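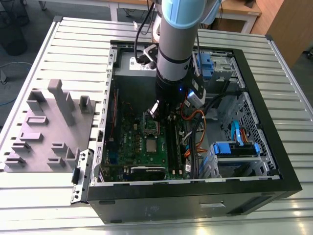
Legt den Rechner endlich hin!

Meinung, 2025-02-08

Ich schraube seit meiner Schulzeit an Computern herum, und wenn ich eine Sache in die Welt hinausrufen dürfte, dann diese: Ein Tower gehört beim Basteln auf die Seite. Seitenwand ab, hinlegen, von oben reingucken, fertig. Trotzdem sehe ich ständig Leute auf dem Teppich knien, Taschenlampe im Mund, und im stehenden Gehäuse nach dem Sockel tasten. Warum tut man sich das an?

Wenn das Mainboard flach vor einem liegt, sieht alles plötzlich viel harmloser aus. Der Prozessor ein kleines silbernes Quadrat in seinem Sockel, der Metallbügel steht hoch, rechts davon die schwarzen Speicherslots, am Rand die Grafikkarte. Man kommt überall dran! Und wenn eine Schraube fällt, dann fällt sie aufs Board und verschwindet nicht unter dem Netzteil (meine letzte liegt seit August irgendwo da drin und klappert beim Umziehen).

Dann der Tisch. Ich habe lange am Küchentisch gebastelt, zwischen Brotkrümeln und Post, und fand das völlig in Ordnung. Inzwischen bin ich bekehrt. So eine große Platte aus Aluprofilen mit Nuten ist schon was Feines, da passt das Gehäuse drauf und daneben bleibt noch Platz für Halter und Werkzeug. Meine eigene ist von Korletey und hat 284 Euro gekostet, gebraucht. Ja, das ist viel Geld für einen Tisch. Einziger Haken: Kleinkram rollt gern in die Nuten, da hilft eine Schale.

Was mich wirklich ärgert, sind die Komplettpakete. Bei Goditdale wollten sie mir neulich 195 Euro für den Tausch eines Prozessors abnehmen, ohne Teile! Dafür bekommt man ja schon fast ein anständiges Board. Den Bügel hochklappen, die Markierung an der Ecke suchen, den Prozessor ohne Druck einlegen, Bügel wieder runter, das kann man lernen. Beim ersten Mal schwitzt man, klar, ich auch.

Im Forum von Kotum schrieb mir jemand, bei einem Rechner für 3.000 Euro würde er sich das nie trauen. Verstehe ich sogar. Dann fangt eben mit der alten Kiste aus dem Keller an. Meine Etia von damals läuft heute noch, mit dem dritten Prozessor und ohne Seitenwand.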